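Folding surface for knit jerseys: felt, woven upholstery or bare laminate?
Forum: Garment Care and Finishing > Work Surfaces
Thread started 29/07/2026

kelvin_press wrote: 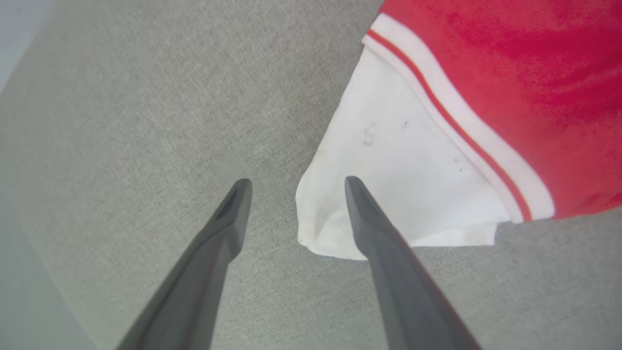 I am rebuilding the folding station at our club laundry and need to settle the top covering before I order the board. The work is mostly polyester knit sports shirts, with a few cotton tees mixed in. At present everything is folded on bare laminate, and the shirts slide. By the second sleeve fold the hem has moved, and the stack comes out uneven. I am leaning toward a light gray heathered covering, the sort of finely flecked surface you see there under the red garment, stretched over a board and stapled on the underside. My questions are about grip, lint and dye transfer, in that order. The board is 115 cm long. Has anyone run a covered table for more than a season?

----

seamallowance wrote:

Yes, four years on wool-blend felt. Grip is very good, possibly too good. With a polyester knit you have to lift and place every fold. If you drag the fabric into position, the underlayer stays put and you get a diagonal wrinkle across the chest. Once you learn to lift, the folds hold where you leave them.

Lint is the real cost. Felt sheds onto dark garments for the first month and collects fiber from everything after that. I go over mine with a rubber brush at the end of each shift.

----

T_Harrow wrote:

I would not use felt for this. Tightly woven upholstery fabric gives you enough friction and does not shed to the same degree. Look for a flat weave with no raised pile. We bought ours as an offcut from Skjelbred and it has been on the table since May of last year with no visible wear except at the front edge.

Also consider how you fix it down. Staples on the underside are fine until you need to wash the cover. Ours is a fitted sleeve with a drawstring, and it comes off in under a minute.

----

seamallowance wrote:

A drawstring sleeve creeps. On a long board the center goes slack, and then you are folding on a surface that moves with the garment. That defeats the purpose of the covering. Stapled and brushed is better than washable and loose.

----

T_Harrow wrote:

It creeps if the sleeve is cut too large. Cut it 2 cm under the board size in each direction and it does not move. I have measured this on our own table.

----

Sverre Moen wrote:

On dye transfer, which has not been covered yet: red is the color to test for. A saturated red knit that comes off the line slightly damp can mark a pale surface, and the mark can then pass to a white shirt. Press a damp white cloth on an inside seam for 28 seconds under a flat weight. If the cloth picks up color, that shirt goes on a separate board until it is fully dry.

Light gray is still a sensible choice. It shows a dye mark early, and the flecks hide ordinary lint well enough that the table does not look dirty by noon. A solid pale gray shows everything.

----

kelvin_press wrote:

Useful. Most of our home shirts are red, so the test goes on the sheet. What about padding under the cover? I have a roll of Kenden foam left over from another job.

----

T_Harrow wrote:

No foam. A soft top lets the hand sink in, and you lose the flat reference for the fold line. Fabric straight onto the board.

----

seamallowance wrote:

Agreed on that point. If you want any give at all, one layer of thin cotton blanket – no more. It also keeps staple heads and board grain from printing through.

----

rill_and_hem wrote:

Different view. We fold on bare laminate and have no trouble with sliding, provided the shirts are fully dry and laid face down before the sleeves come in. Static causes half of what people blame on the surface. We use a Jidier folding plate and the hem stays square. A wipe with a cloth and the table is clean.

----

kelvin_press wrote:

I have tried a plate. It works for adult sizes, but we have youth shirts as well and would need a second plate. I would prefer one surface for all of it.

Current plan: flat-weave gray upholstery fabric, one layer of cotton blanket, stapled. I will prewash the fabric before it goes on.

----

T_Harrow wrote:

Fine, but radius the front edge of the board before you cover it. A square edge will cut through the weave where people lean on it.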